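Visit to the Dotbridge open day, Hollitz

Members of our search marketing group attended the open day held by Dotbridge at its Hollitz office in August. The purpose of the visit was to see how the company maintains business listings for small retailers and how it reports local search positions to clients.

The morning session was led by Friederike Albers, head of listings. She explained that each new client's name, address and telephone number are checked against 22 directories before any work on the website begins. Conflicting opening hours were named as the most common fault.
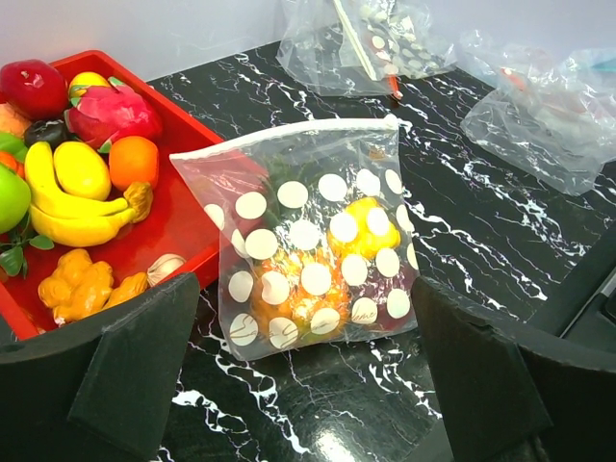 Ms Albers then presented the case of Aguirre, a grocer with two branches whose entries had been merged under a single address. Separating them took 20 working days, most of which was spent waiting for postal verification.

After lunch, visitors were shown Fleltar, the company's reporting tool. It records positions by postcode and keeps map results apart from ordinary results. Kiran Maurya demonstrated a search for "greengrocer" from several points in the town, and the order of the listings changed noticeably from one side of the river to the other.

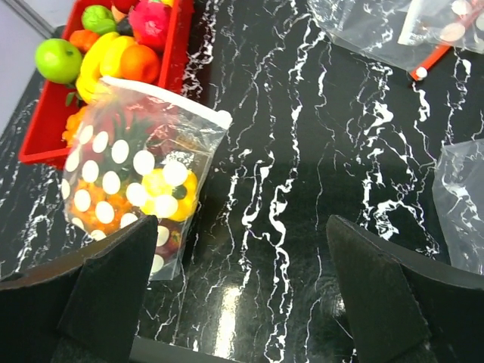
Questions were taken until 4 pm. Several members asked about the handling of false reviews, and Mr Maurya undertook to send the company's written procedure. Slides from both sessions may be requested from the group secretary.

Comments

Petra: Does Fleltar export to a spreadsheet, or only to PDF?

dlw99: We had the same merged address problem. Ours took far longer than 20 days.

Group secretary: Petra, both formats are available.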